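Marijke De Smet has run the repair counter at Van Wijk for five years. She fixes kitchen appliances, mostly mixers and coffee grinders.

"People bring me a mixer and say the motor is dead," she said. "Usually it's the cord."
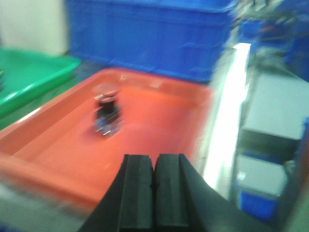
A red-capped part in an orange tray.

She learned the trade from Levente Borbély, who hired her in February to sort screws. The first machine she fixed alone was a bread slicer.

"I had it open for two days. Levente never said a word."

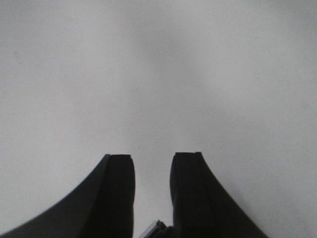
Prices are her main worry. A new grinder can cost less than an hour of her work, and she tells customers that before she picks up a screwdriver. Some leave. Others want the old one anyway.

"It was their mother's, or they like the sound it makes," De Smet said. "I don't argue. I write the ticket."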